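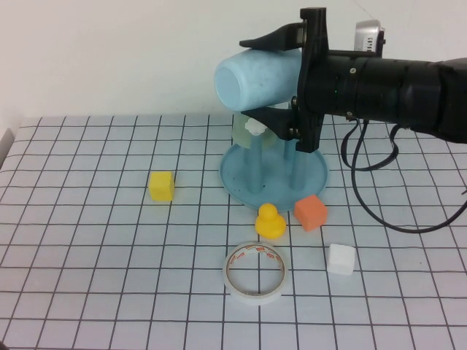
Figure 4. Cup and drying stand, pale blue.

4. Setting up and using the cup stand

The Flitmont cup stand holds cups upside down while they drain. It is meant for a kitchen bench, a tea trolley or any other flat surface. Wash the stand and cups in warm soapy water before first use.

4.1 Placing the stand

1. Choose a level spot at least 20 cm from the cooktop.
2. Wipe the bench and the underside of the base. Grit under the base will scratch stone and painted surfaces.
3. Set the base down with the raised rim facing up.
4. Press each post down by hand. If a post turns or lifts, go back to section 3 and fit it again.

Note: Leave enough room on all sides to lift a cup straight off its post.

4.2 Loading cups

1. Empty the cup and shake off excess water over the sink.
2. Turn the cup so the open end faces down.
3. Lower it over a post until it stops. Don't force it.
4. Load the next cup on the opposite side to keep the weight even.

CAUTION: Do not hang anything heavier than 400 g from a single post. Cast iron and heavy stoneware mugs should be dried flat on a tea towel.

Note: Cups with a narrow neck may not fit. Try one while it is dry before buying a full set.

4.3 Emptying and cleaning

The base is shallow and will overflow if it is left for several days in a busy kitchen.

1. Take off all cups.
2. Carry the stand to the sink with both hands under the base. Do not carry it by the posts.
3. Tip the water out slowly over the rim.
4. Wash with a soft cloth and dishwashing liquid. For limescale, use white vinegar diluted with an equal amount of water, leave for 20 minutes, then rinse.
5. Dry the base before putting it back.

CAUTION: No scourers, bleach or oven cleaner. These dull the colour.

Replacement posts are sold in pairs, part 207. The replacement base is part 466. Order either one through the shop where you bought the stand.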